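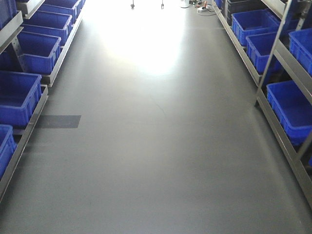

Fig. 1. Allée entre deux rayonnages métalliques, bacs bleus en plastique.

Projets > Logistique > Rangement du magasin Indau

Mars, groupe Valodlow

Objet : réimplantation des bacs du magasin Indau. L'inventaire initial donne 83 références, dont 40 à rotation rapide. Ces dernières passent aux niveaux bas, côté allée. Le sol reste libre au milieu de l'allée. Le temps moyen de prélèvement passe de 8 à 4 minutes. Étiquetage Kerinia conservé. Reste à traiter : les références sans code.

Commentaires

dervishi_log : Mesure faite avec combien d'opérateurs ?

Valodlow : Un seul, le même avant et après.

mag2 : Il manque le plan des niveaux hauts.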